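Search this site Go

4.2 Student trials

The Judcombe robotics class ran 164 pick-and-place trials over one term, in teams of eight. Each team wrote its own grasp routine – most began with the pepper, and left the lamp for later.

Figure 3. Table layout with the arm above the objects.

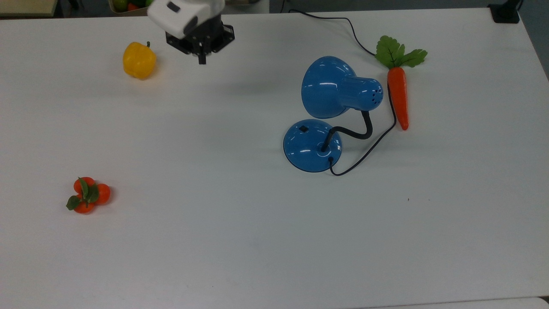

Sheldon Perron noted that the lamp cord should be scored as a separate obstacle in later rounds.

Contact | © Judcombe | Back to top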